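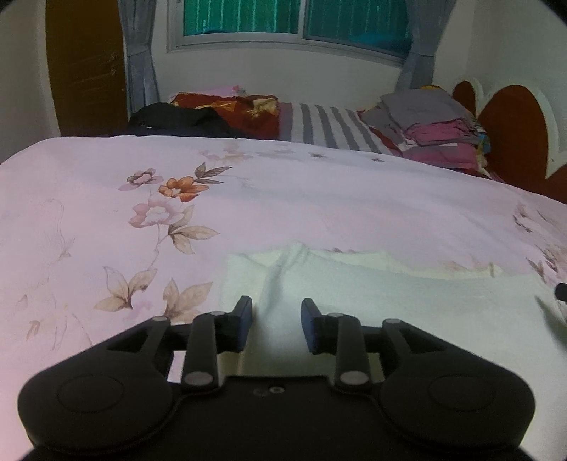 Towel folding gets its own day at Triltow

The linen room at Triltow has always been a busy place, but we have never had as many people asking about towels as we have this month! Our home skills sessions are back for the autumn, and the opening one is given over entirely to folding laundry on an ordinary bed, in an ordinary bedroom, with the ordinary muddle that comes with it.

Anyone who joined us in March will remember the spring sessions, which were held at long tables in the Caron hall. They were good fun, but plenty of you wrote afterwards to say that you don't own a long table and that everything at home gets folded on the bed. Quite right too. So this time the bed is the worktop – floral sheet, pillow and all – and the pile of finished things goes up by the headboard where it won't get knocked.

The first half hour is all white towels. They sound like the dullest thing in the basket and they are wonderful to learn on, because every crooked edge shows. You start with the towel spread out on the sheet, smooth it from the middle with flat hands, then bring one edge over and line it up before going any further. A patterned sheet underneath is a real help, as a white edge stands out nicely against pink and you can see at a glance if it has wandered.

After that come the bigger pieces: curtains, bedspreads and the dreaded fitted sheet. We had more than 100 replies to our spring questionnaire and the fitted sheet came up again and again, usually with several exclamation marks. The method taught by the Gustutholm group (corners tucked into one another, then a long fold in thirds) got the warmest reception last time, so it is coming back with a slower run-through and time for a second go.

Bring a few things of your own if you can. A mix is best, say a couple of towels, a pillowcase and something awkward. Greys, pinks, loud prints, old favourites with a frayed hem, they are all welcome on the stack. White towels are provided for everybody.

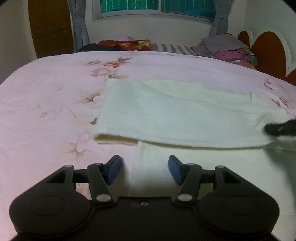
How to join in

There are 8 places at each session, which keeps the bedroom comfortable and means everyone gets plenty of time at the bed. Booking opened on 2023-09-27 and can be done at the Triltow front desk or by ringing extension 1332. If the session you want is full, ask to go on the waiting list, as places do come up and we fill them in order.

Sessions last two hours with a tea break in the middle. Tea, squash and biscuits are included. Please wear something you can lean and stretch in, and leave bulky coats on the pegs downstairs so that there is room to move round the bed.

Towels for the swap shelf

The swap shelf is also back, with thanks to Tavari, the laundry on the corner, for washing everything that came in over the summer. Clean towels, pillowcases and single sheets can be left in the crate by the stairs, folded however you like! Small holes are fine, and anything too worn for a bathroom will be cut up for cleaning cloths.

The printed folding guide, with drawings for towels, pillowcases and that fitted sheet, is free from the desk. Large-print copies are kept in the drawer underneath, so do ask for one.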